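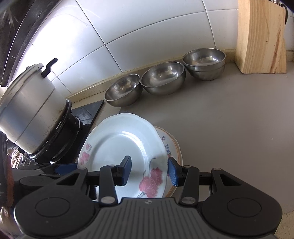
Home | Notebook | Protocols | Sleep Study | Contact

22 Feb 2025

Spent most of the morning going back through the sleep diaries from the Testcombe group, with the kettle never far away. We have 82 of them now, which is more than I dared hope for when we started asking people with long-term anxiety to write things down before breakfast! Most are filled in nicely. In 6 of them the "time you woke up worried" box is blank all the way through, and I can't tell whether that means the person slept soundly or just skipped it. I've put a sticky note on each so we can phone and ask, gently please, these folks have enough to fret over.

The Preller questionnaire is still giving me trouble. Two of the items sound nearly the same when you read them aloud (the one on dread and the one on "a sense that something is coming"), and people seem to answer the second one by glancing back at the first. I'd like to move them to separate pages before the Clurport people get their copies. If anybody feels strongly that the order should stay as it is, write it in the margin here and we'll talk it over.

Also read the Dogbe notes again on bedtime breathing practice. I do like the idea of seven minutes, short enough that a tired person might really do it, though I tried it myself last night and kept peeking at the clock, so maybe we should tell them to set a soft timer and turn the phone face down.

To do: phone calls, reprint page 2, more blue folders.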